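How to Test Whether a Robot Arm Can Do a Bench Chore

Plistholm workshop guides
Updated 27 April 2024

Can a robot clear the bench yet? The same question comes up for dishes, laundry, parts washing and packing shelves. The usual answer is that it can do some of it, slowly, if the things are where it expects them. That doesn't help much if you have to decide whether to put an arm to work in your own shop, lab or kitchen.

This guide sets out a plain test you can run in a day. It uses a small tidying job: pick up a piece of glassware and set it down on a metal tray. The same method works for mugs, jars, tins, sockets and most other things you can lift with two fingers. You need an arm that is already installed and working. The guide doesn't cover installation or programming.

What you need

One or two arms with parallel grippers
A table with a matte top, clear of anything you aren't using in the test
A shallow metal tray with a raised rim
Clear glass beakers or tumblers, plus a few spares
A small digital scale
Masking tape and a marker
A timer
A log sheet or a spreadsheet
A dustpan, safety glasses and cut-resistant gloves

Don't use good glassware. Some of it will get broken before you're finished.

Step 1. Pick one chore and write it down

Write the chore as a single sentence with a start and a finish. "Tidy the bench" is too wide. "Move the beaker from the table to the tray and leave it standing" is about right.

Then write down what counts as done. For the beaker job we use the following:

The beaker is upright on the tray
All of its base is inside the rim
The gripper has let go and moved clear
Nothing else on the table has been knocked over

If a person would have to go back and fix it, the attempt is a fail. Decide this before the first attempt and leave it alone afterwards. It is very easy to start being generous around the tenth try.

Step 2. Lay out the table

Put the tray down first and tape its corners on the table so you can put it back in the same place. Mark 3 starting spots for the glass: one close to the tray, one in the middle of the table and one near the limit of the arm's reach. Number them with the marker.

Leave a few ordinary bench items out. A completely bare table gives you a flattering result that won't hold up once the arm is back in normal use. A rack and a scale are good choices, being things the arm has to reach around.

Coil spare cable and keep it off the part of the table where the arm will travel. Anyone standing nearby stays outside the floor marking while the arm is powered.

Step 3. Set the difficulty levels

Run the chore at 4 levels, in this order.

Level one: empty glass, upright, always on the same spot.
Level two: empty glass, upright, on any of the numbered spots, chosen by drawing a number.
Level three: glass upright with a little water in the bottom.
Level four: glass lying on its side.

The tray stays put for the first two levels. For the last two, turn it to a new angle every so often.

Most arms that have been set up properly will get through level one. It tells you the machine is working and not a great deal else. Level two tells you whether the arm is finding the glass or just repeating a motion. Level three shows how it behaves when tilting and jerking have a cost. Level four is where a lot of systems stop, including some that looked very good up to then.

Two arms over the table, with glass beakers, a ribbed metal tray, a rack and a scale: 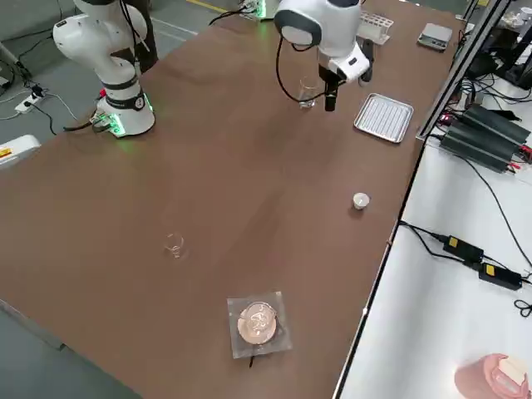

Both grippers open, and a small beaker standing near the centre:
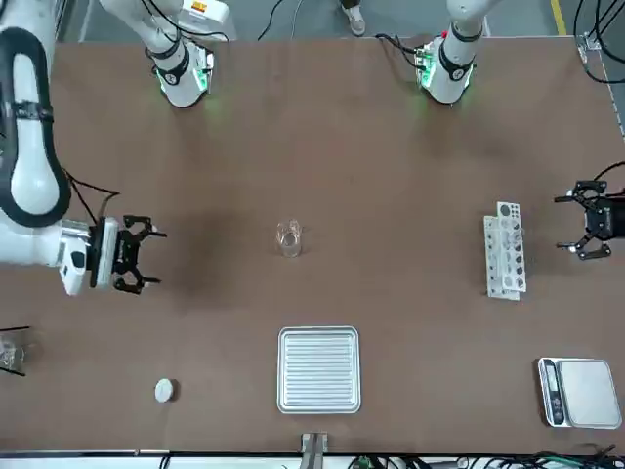 A beaker with a shallow pool of water, between the gripper fingers:
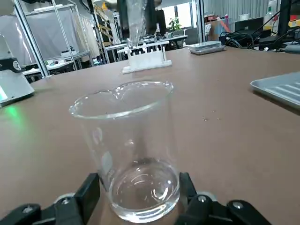 An empty glass on its side, seen from the gripper:

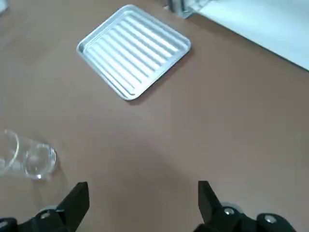

Step 4. Do a dry run by hand

Before you start the arm, do the chore yourself a few times at each level and time it. Use one hand and pinch the glass between thumb and forefinger. You'll notice things you normally do without thinking, like turning your wrist to get at a glass lying down, or steadying the tray when your sleeve catches it.

Write your own time at the top of the log. You'll want it later.

Step 5. Run the attempts

Do 30 attempts at each level. Fewer than that and one lucky streak can change your mind. For each attempt:

1. Put the glass on its spot and step back.
2. Start the timer and the arm together.
3. Don't touch anything until the arm has finished or stopped.
4. Stop the timer and mark pass or fail.
5. If it failed, write down why in a few words.
6. Reset the table and wipe up any drops.

Set a time limit and stick to it. We allow up to 185 seconds, and anything longer goes down as a fail even if the arm gets there in the end. If the arm is driven by a person at a remote control for any part of the attempt, mark that attempt with an R and count it separately. It tells you what the hardware can do, which is useful, but it isn't the arm doing the chore.

Take a break between levels. Resetting a table over and over is dull work and the log gets sloppy.

Step 6. Sort the failures

Go through the log and put each failure under one of these headings.

Didn't find it. The arm went to the wrong place or didn't move. Clear glass is hard for many cameras, which tend to see whatever is behind it. Try a strip of tape around the glass. If the failures drop away, you have a vision problem and the gripper is probably fine.

Missed the grip. The fingers closed above, below or beside the glass, or pushed it along the table. Check how wide the fingers open compared with the glass, and how slowly they close.

Dropped or slipped. Usually a grip force or finger pad problem. Soft pads help on glass. Wet glass needs its own set of attempts.

Bad placement. The glass ended up on the rim, or tipped over on the ridges of the tray. A ribbed tray is harder than a flat one. If your real job uses a flat surface, you can swap the tray, but note it in the log.

Hit something else. Write down what it hit. If it's the same item each time, move that item and run a few more.

Gave up. The arm stopped with an error or timed out. Keep the error text if there is any.

Step 7. Work out whether it's worth it

Add up the passes for each level. Then take the average time for a pass and compare it with the time you wrote down for yourself in Step 4. The arm will almost certainly be slower. That matters less if the job can be done overnight, and a great deal if someone is standing there waiting for the bench.

Also count how many times a person had to step in. For most small shops this is the figure to look at. An arm that takes its time and needs no help is useful. A quick one that needs rescuing every few minutes has given somebody a second job.

At our Peixoto shop we ran this test on the old Wodon controller in October and again after moving to Witivine. Level one looked the same both times. The difference was all in level two, and we wouldn't have seen it if we had kept putting the glass back on the same spot.

What to expect at the moment

Moving rigid, dry, upright things from one known area to another is within reach for a well set up arm. So is loading a tray, provided there's some room on it.

Clear glass, liquids and anything lying at an odd angle are still hit and miss. Cloth, bags and loose cables are harder again. Jobs with several parts, such as clearing a table, rinsing what was on it and putting it all away, tend to fail at the joins, where one part is nearly finished and the next hasn't quite started.

Choose the chore with that in mind. If you have a whole list, test the most boring item on it first.

Keeping the results

Save the log with the software version, the gripper fitted and the lighting you used. Run levels two and three again after any update or after changing the finger pads. Keep the tape marks on the table if you can. If they have to come up, measure from two edges of the table to each spot and write the distances on the back of the log sheet.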